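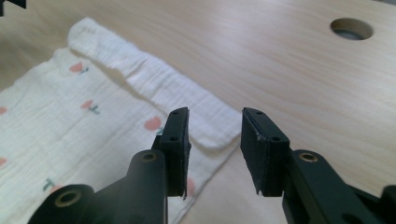

Gebreyes, June 20, 2025

To the linen list, greetings, and to those of you who wrote privately asking whether I had died: I was folding.

Yavuz Taşdemir wrote:
> I have now been through the May minutes twice and I still can't find
> where we agreed to fold everything in thirds. I fold in half and in
> half again, as my mother did, and the stack has stood up perfectly
> well for 15 years. If the thirds people want to change the shelf
> labels they can come and explain it to me. Also, what are we doing
> with the muslins? They keep turning up in with the hand towels,
> folded into something like a dinner roll.
>
> Yavuz

Yavuz, the thirds are my fault, and they aren't in the minutes because the minutes stop at the sandwiches. We had been on the subject of shelves for most of an evening and people wanted their coats. I said "thirds, then" and took the general movement toward the door as a vote.

My case for thirds is the new shelving. The Seltora units we put up at the Erkemum Street house are 13 inches deep, and a bath towel folded in half and in half again hangs over the front like a tongue. In thirds lengthwise and then in half, it sits back where it should. I grant you the old cupboard was deeper and your mother never had to deal with Seltora. Hand towels I don't care about. Fold them how you like as long as the folded edge faces out, so that whoever is on the early shift can pull one without bringing down the other 200.

On the muslins you have a point, and I've spent part of this week on it. The trouble with muslin is that it has no corners to speak of. It had corners once, at the factory. You smooth one side down, turn the edge over, and the edge lifts up again with a little curl as if it had thought of something to say. The ones with the pink flowers are the worst for this, and they are also the ones people ask for by name, so we can't very well lose them behind the boiler.

What I have settled on, after a number of attempts I won't describe:

Lay it print side down. Don't try to get the wrinkles out. They are the fabric. I saw someone go at one with an iron last month and it came out the size of a tablecloth and went back to its old shape by lunch.

Bring the long edge over by a third and press it with the flat of your hand. Then the other third on top. Then in half, and in half again if it will stand for it. The flowers end up on the outside, and you can tell it from a hand towel at arm's length without your glasses.

Put it down and walk away. The longer you fuss with a muslin the wider it gets.

They'll have their own basket from now on, on the bottom shelf at the left. I have written MUSLINS on it in capitals, which I hope isn't taken personally by anyone.
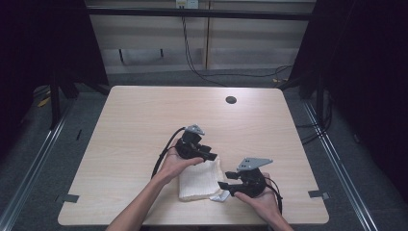 Do the white towels get folded with the tag in or out?

Tag in, tucked under the last fold, with the smooth folded edge toward the front of the shelf.

I put that down in so many words because Lợi Ngô has asked it at three meetings and got three answers, two of them from me. Lợi also wants it known that the ribbed white ones shed for the first few washes and should go in by themselves. I have seen what they did to a navy cardigan and I second the motion.

A few other matters while I have you.

The Wovis powder is finished. There is a box on the high shelf that says Wovis, but it holds clothespins. Please don't order more until we have used up the liquid, which some of you have been avoiding on account of the smell. It fades. You get used to it, anyway.

The folding table is for folding. I know it is a nice table. It has a good smooth top and the corners don't catch your hip, and I understand why a person would set down a bicycle pump there, or a tray of seedlings. The seedlings are on the windowsill now and looking better for it.

Yavuz, your existing stack can stay as it is until it has worked its way through the wash. I'm not going to refold 15 years of your mother. But new things go in thirds, and if you bring me a half-and-half bath towel I'll know whose it is by the overhang.

Anyone who wants to be shown the muslin fold can find me at the table most mornings before ten. Bring your own muslin, and please shake it out first.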